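Vumasell opens its box-reading service to small resale shops

October 2022

Anyone who has spent an evening typing shoe sizes off the ends of boxes will know why people in the resale trade have been keeping an eye on Remwood this year. The small workshop town has become home to Vumasell, a young company that builds software and simple hardware for shops selling secondhand and end-of-line sneakers, and after a long stretch of testing with a handful of friendly stores it has now opened its automated intake service to everybody else.

The idea is pleasantly easy to explain. A shop gets a kit, called the Ghauri, made up of a camera on an arm, a light and a little turntable that does the turning so the person at the counter doesn't have to. You put a box down, the table moves it until the label faces the camera, and the software reads what is printed there: model name, size, barcode, whatever else it can make out. It then writes a draft listing and drops it into the shop's own stock system, where someone gives it a quick look before it goes live (the company is firm that a human should still press the button, and we were glad to hear it).

Getting the reading part right has taken most of the effort. Shoe labels are a jumble, with sizes for several countries squeezed in beside each other, print that can be smaller than a grain of rice, and half sizes written as a tiny raised number that a careless reader will happily skip over. A pair listed as a 7 that arrives as a 7.5 is a pair that comes straight back, and the shop pays the postage. The team keeps a shelf of awkward boxes to hand and tries each new version of the code against them before it goes out to customers. 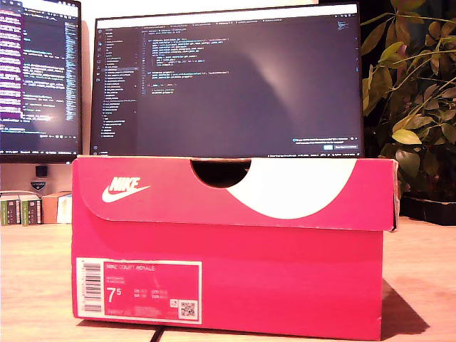
A Nike Court Royale box, size 7.5, on a desk in front of two screens of code.

The service comes in two plans. The smaller one is meant for shops that take in a few bags of stock a week and covers a single kit, with the software kept up to date over the internet. The larger one lets a business link several counters together, so that a box scanned in the back room doesn't get scanned all over again out front, and it adds a connection to Flovden, the shelf-tracking program that a good many stores in the area already run. The kit itself is $235 to buy outright, and the smaller plan is $33 a month on top of that. Pricing for the larger plan depends on how many counters you have, so you will need to write in and ask.

It is fair to mention what the Ghauri doesn't do. It won't look inside the box, so it can't tell you if the shoes match the label or how worn the soles are, and it makes no claims at all about spotting fakes. Boxes with torn or taped-over labels are set aside for a person to deal with, along with anything the software isn't sure of. Shops in the test group told the company they would much sooner have a short pile of leftovers to sort through by hand than a long list of confident mistakes, and the settings now lean that way from the start, though you can loosen them if you like living dangerously!

Orders are open now through the Vumasell website, and kits ship with a printed setup guide and a practice label sheet. The company is also holding open afternoons at its Remwood workshop, where you are welcome to bring an armful of your own boxes and try them on the turntable. A version that reads clothing tags is planned for March, and shops that already have a kit will get it as a software update at no extra charge.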